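4.2 Layering everyday sound under dialog

The second part of the study looks at how sound editors on low-budget serial drama build a room. By "room" we mean the bed of small noises that sits under speech — air, hum, chairs, the odd door. Editors call it different things. Atmos, bed, floor. We use bed all the way through, except in quotes.

Most of the literature is on big set pieces. Crashes, fights, creatures. Much less on the quiet stuff, even though the quiet stuff fills most of the running time. In the first season of Zumen, the series we followed longest, whole episodes go by in offices and break rooms with nothing louder than a copier. The sound team still logged more hours on those episodes than on the two with car chases. That was the starting point for this section.

Material. We had the session files for Zumen (complete) and for Jarman (partial, the reel with the courtroom is missing). Movel, the post house that mixed both shows, also gave us its in-house effects library, 3,000 clips, tagged by hand and not very evenly. Some clips have a full line of notes, some just say "room ok". We kept the tags as they were. Cleaning them would of hidden the thing we wanted to see, namely how editors find a sound when the label is no help.

Interviews were done at the mix stage, between sessions, so they are short and a bit broken up. The lead editor on both shows, Prys Bellis, sat for three of them. The last was on 7/6/20, by phone, after the final mix of Zumen was locked. Notes from that call are used below with permission.

What counts as a bed. We coded every interior scene for three layers: a steady tone, a set of irregular small sounds, and what we call leaks, meaning sound from outside the space that comes in through a wall or glass. Two coders, working apart, then compared. Agreement was good on tone, good on leaks, weaker on the irregular layer. The trouble was cloth. One coder marked sleeve noise as part of the bed and the other gave it to foley. We went with foley in the end, mainly to match how the sessions were laid out.

Leaks turned out to be the most interesting layer. In a daytime interior with a big window, viewers expect something from the other side of the glass, even if it's only a faint wash of leaves or traffic. Take that away and the test listeners said the scene felt "dead" or "like a booth". Put too much in and they started asking what was out there. Bellis keeps the outside layer low and rolls off the top, then lets it rise slightly in pauses — "you hear it when they stop talking, so it feels like it was always there." Hard surfaces inside the room matter as well. A counter throws back more of the high end than a carpeted floor does, and a paper cup set down on it makes a short dry tick that editors like a lot, it cuts through speech without stepping on it. Carpet takes care of footsteps, nearly. Figure 2 shows an interior of this general type, with glass, carpet and a long hard counter together.
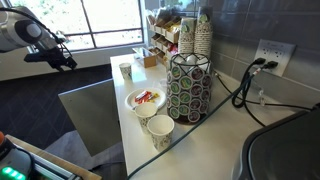 4.3 Results for interior scenes

Listening test first. We made stripped and full versions of the same scenes and played them to 23 listeners over headphones, order shuffled. Nobody was told what had been changed. They rated each clip for how real the place felt and how easy the speech was to follow.

Full beds were rated more real. No surprise. But the gain came nearly all from the leaks and the irregular layer, and the steady tone on its own did very little. In the tone-only versions ratings were close to the stripped ones, and a few listeners took the tone for a fault in the headphones. This goes against the advice in most training manuals, where the tone comes first and the rest is treated as decoration.

Speech was a different story. Ease of following dropped a little when the irregular layer was dense, and dropped more when the small sounds landed on the first word of a line. Moving the same sounds back, into the gap before the line, got rid of most of the drop. Editors at Movel do this by habit. None of them described it as a rule when we asked, and the manuals don't mention it either.

Reuse. The same clips come back over and over. One cup tick from the library shows up in nearly every office scene of Zumen, pitched up or down a touch. Same for a chair creak that was first recorded for Jarman. We asked listeners afterward if anything had sounded repeated and got no clear hits on either one. The door was another matter. Door sounds seem to be remembered, maybe because they come with an entrance and the viewer is already paying attention. Bellis says she gives each main door on a show its own sound and never lends it out.

Search. Given how thin the tags are, we expected editors to browse a lot. They don't. They go to sessions they remember and pull from there, so the library works more like an index to past episodes than a place to look things up. A newer editor without that memory took longer on the same task and ended up recording his own cup and keys in the hallway. The results were fine. They are now in the library, tagged "hall stuff April".

We also ran a small check with Nundico, the tagging tool Movel was trying out at the time. It sorted the steady tones well. It did poorly on short sounds and lumped ticks, clicks and switches together. Editors turned it off after the trial, so we have no long-run data on it.

4.4 Limits

Both shows came through one post house and share a lead editor, so some of what we report may be house style. The listening group was small and used headphones, which bring up low-level detail that would be lost on a TV speaker in a normal living room. A speaker version of the test is planned. The missing Jarman reel would of given us a large reverberant space to set against the offices, and we have nothing to put in it's place. Exteriors were coded but are left out here — the leak layer has no clear meaning outdoors and the scheme needs rework before those scenes can be compared with the rest.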